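Teaching a kitchen arm to build a sandwich: tips from a doubter

Posted May 8, 2019 in Kitchen & Workshop 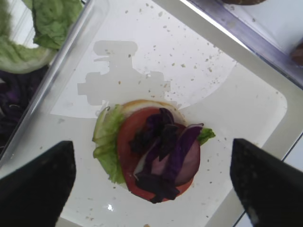

Mirsad Lazarević wrote in to say that steering the arm with the remote is a waste of an evening, and that anyone with patience should grab it by the wrist and move it through the job by hand. He may be right for wiping a counter. For food I still use the remote, and I'll get to why.

I should say up front that I don't buy most of what gets promised about these things. "Show it once and it knows" is the line I keep hearing. I have shown mine plenty and it knows very little. If you're going to try it anyway, these are the habits that have saved me some cleanup.

Set the table first, then leave it alone
Put the tray and the ingredient bins where you want them and mark the corners with masking tape. If a bin slides over between one showing and the next, you are teaching two different jobs. My Laltard bins are light and skate all over the place. A strip of damp shelf liner underneath fixed most of that.

Start with the flat stuff
Tomato slices are a fair first lesson. Lettuce is not, whatever the booklet says, and shredded red cabbage is the worst of the lot. It tangles, it clings to the fingers, and the pile comes out different every time. I would keep it for last or sprinkle it on yourself, which takes a person 2 seconds.

Slice thicker than you'd like
Thin onion folds when it's pinched. Thin tomato tears. Cut both a little heavier until the grip is sorted out, then work back down.

By hand or by remote
Moving the arm by hand feels natural and you learn fast how far it can reach. The trouble is that your own arm is in the way of whatever the camera is supposed to be learning from, and you tend to shove harder than the motors would. With the remote you only get what the machine can do by itself. It's slow and it made my thumbs sore. Use your hands to find a comfortable path, then record with the remote.

Watch your shadow, and the arm's
A lamp straight overhead throws the wrist's shadow right across the tray. I have no proof this spoils a lesson. I do know that sessions recorded by the window in the morning were no use to me at night, so now I close the blinds and use the same lamp each time.

Don't record when you're tired
Out of 16 showings one night I kept 6. The rest had hesitations, a dropped slice, or me backing up to fix something. Toss those. Duván Zapata disagrees and keeps his fumbles, on the theory that the arm should see a mistake being put right. Maybe so. Mine just learned to dither over the bun.

Crumbs
Toasted buns shed. Brush the tray off between meals, but don't polish it before every single showing unless you plan to do that forever. It ought to see the tray the way it'll be on a normal day.

Cleaning the fingers
Warm water and dish soap on a cloth, wrung out well. Check your own manual before using anything stronger. Don't let tomato juice sit in the joints overnight. And anything that has touched raw meat should stay away from the salad, same as with your own hands.

Is it worth it?
For lunch, no. I can make a sandwich and eat it before the arm is warmed up. My sister-in-law swears hers will be doing the school lunches by October, and I've asked her to send me one.

Next time: folding dish towels, which I expect to go badly.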